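Who comes to the meeting? Turnout and consultation in Cultcombe

Project report, second-year course in local politics
Prodromos Gkikas and Deividas Uibo

1. Introduction

Our project studies the public consultation on the merger of two wards, Warkik and Wiltier, in the town of Cultcombe. The council asked residents whether the wards should have one common list of representatives. We wanted to know if the people who answered were similar to the people who vote in local elections. Our supervisor was Jolene Ruddock, and we thank her for her patience with our first draft.

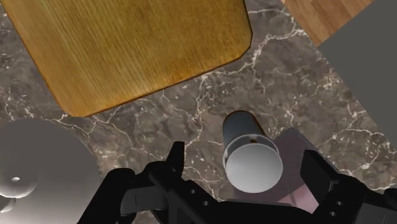
Page 4

2. Material

We used two kinds of material. The first is the register of the last local election, where 3249 residents of the two wards had the right to vote and 1810 of them voted. The second is a set of 18 interviews, which we made in March with residents from both wards. Each interview took place in the evening, after 6 p.m., and we wrote notes by hand.

The council did not give us the single answers to the consultation, only the summary. For this reason we cannot compare by age, and this is a weakness of the report.

3. What the residents told us

Most of our interview partners knew that the consultation existed, but several believed that it was a binding vote. Mathias Grabner, who has lived in Wiltier all his life, told us that he did not answer because "the form was asking me the same thing three times." Jaxon Chisholm from Warkik had the opposite opinion. He found the form clear, but he was angry that the only public meeting was held on the Wiltier side of the river. 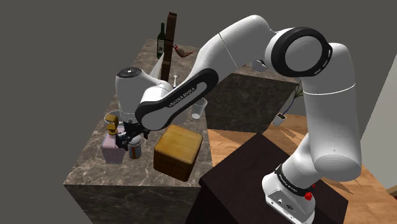
The place of the meeting came back in many other interviews. Residents of Warkik must take the bus over the Melnychuk bridge, and the last bus returns before the meeting finished. We think this can explain a part of the low interest there, although our material is too small to prove it.

4. Discussion

In the literature of our course, a consultation is often described as an addition to the election. In Cultcombe, some residents understood it as a replacement, and they expected the council to follow the result. When the council then postponed its decision, they felt that their answer was lost. A next project should ask the councilors how they read the summary before they voted to postpone.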